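Grelstead lab update: picking cell back in use after cable fault

The bin picking cell at Grelstead is running again after being out of action for most of the summer. Several people have asked what happened, and there have been a few versions of the story going round the kitchen, so this is the full account. It is taken from the fault report written by Lorcan Daly and Savita Bansal, which is on the shared drive for anyone who wants the wiring detail.

The fault first showed up during a long unattended set of picks for the Lollell project. The arm was partway through a move from the rear bin to the front one when the gripper lost its signal and opened. The object it was holding dropped onto the edge of the bin and went on to the floor. The arm carried on to the drop position with nothing in the gripper, then went back for the next pick as normal. Our software logged the attempt as a missed grasp. It did this 95 times before Angelica Tolentino came in and noticed that the success rate had fallen off a cliff overnight.

At first we blamed the gripper. It was taken off, tested on the bench and found to be fine. It was refitted, worked for two days and then did the same thing again. Aidan Hegarty swapped the controller card, which made no difference. We lost almost 4 weeks in this way, partly because the fault would never appear when anyone was standing there with a meter.

What we found in the end was a damaged conductor inside one of the thin cables that run along the arm to the gripper. The bundle had been tied down too close to a joint, so each time the wrist turned past a certain angle the cable was pulled tight and bent over the same point. The outer jacket looked perfectly good. Lorcan found the break by holding the arm at full wrist rotation in slow manual mode and flexing the cable by hand from outside the guarded area with a length of plastic conduit. The signal came and went as he did it.

The cable has been replaced and the bundle rerouted with a longer loop. The supplier, Ó Riain, made up the new lead and also sent a spare, which is in the second drawer under the bench. Please do not borrow it.

The more serious point is what the system did when the signal went. The gripper is set up so that it opens on loss of signal. That was chosen years ago, when the cell only handled foam blocks, and it was never looked at again. For soft toys and plastic cups it does little harm. With some of the heavier items in the Zosville object set it could have hurt someone's foot, and two people told us afterwards that they had stepped over dropped objects without reporting them. We should have been told, and we should also have made it easier to tell us.

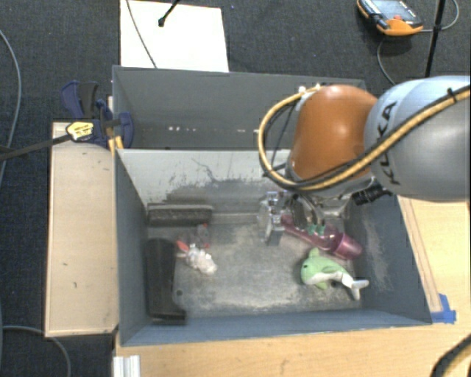
Since the repair we have put 1717 picks through the cell with the wrist going through its full range, and there have been no signal drops. Bláthnaid Tully has changed the software so that a lost gripper signal now stops the arm and has to be cleared by a person. A missed grasp and a lost signal are also logged as separate events. The older logs can't be split up in this way, so anyone using grasp data from the summer should leave out everything after run 3767 until Savita has gone through it.

The gripper itself still opens when the signal is lost. Changing it to hold its last position means a different valve, and that is on order. Until it is fitted, the heavier items stay on the shelf and unattended running is not allowed.

A few reminders for everyone using the cell:

Check the cable bundle along the whole length of the arm before the first run of the day, and do not add your own ties to it. If you need something held in place, ask Lorcan.

Anything found on the floor near the cell goes in the log book with the time, even if it is only a toy.

If the arm stops with a gripper signal message, leave it where it is and call Savita or Aidan. Don't clear the message to see if it comes back.

Bláthnaid will run a short session on the new stop behaviour in October. All current users need to attend before they book the cell again.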